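About Lakthorpe

We test grippers. Also arms, cameras, controllers and whatever else goes between a robot and the thing it is supposed to pick up. Small outfit, two of us full time, one long room with too many extension leads in it.

Started by Dušan Stojanović and Damir Radonjić after years of working for people who bought robot hands from a catalogue and then rang us when they dropped things. Dušan does mechanics and fingers. Damir does controllers, wiring, the logging software and the invoices. Both of us answer the phone, badly.

What people send us - a gripper, or two grippers and an argument. We put them on our arms, run the same jobs with the same parts and write down what happened. You get the numbers, the video and a phone call. We don't sell grippers and take no commission from anyone who does.

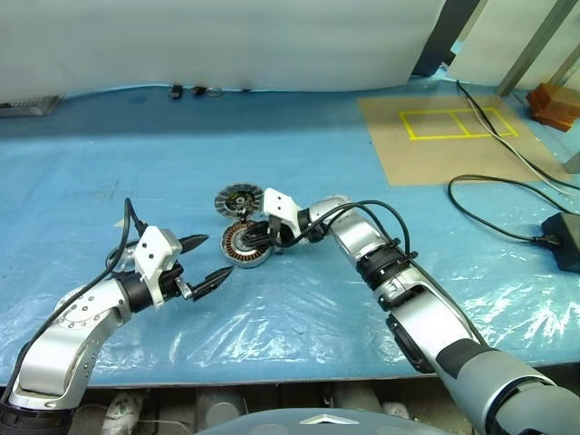

What we're working on

Motor parts, mostly. Stators and discs, for a customer who wants them picked up flat off a table and brought together by two arms. Sounds easy. A stator has a ring of copper windings you really don't want to scratch, and a rim that is slippery if you come at it from outside. So do you grip the rim or go down into the middle? Pointed fingers can do the middle. Wide pads can't get in, but they hold the rim better when the part is tilted. We are running both, left hand and right hand, and swapping over halfway so that no arm gets the easy job.

The blue sheet stays on for all of it. Shiny, creased, throws glare at the cameras. If a camera can find a dark disc on that it'll find one on your bench.

Clitex

Our own test routine. 201 picks per gripper, same order every time, then another 20 with the part deliberatly put down wrong. Anything that fails twice in the same place gets looked at by a person before we carry on. Total logged so far is 3949 picks, not counting the early ones which were done on paper and are in a box somewhere.

Controllers

Currently comparing two, Jullov and Mangubat (project names, the customers prefer it that way). Jullov is quicker to set up. Mangubat is smoother when both arms are close together, and has the worse manual - 229 pages, no index. Cable routing matters more than either of them would like to admit. Leave a decent loop at the wrist, or the cable starts steering the arm.

Sending us something

Email first please. Include the mounting plate drawing, the finger drawings if you have them and the power supply. People forget the power supply. Spare fingers are very welcome, we do break them. Allow three weeks, longer if its a two-arm job.

Visits by arrangement, mornings best.

Page last updated April 2020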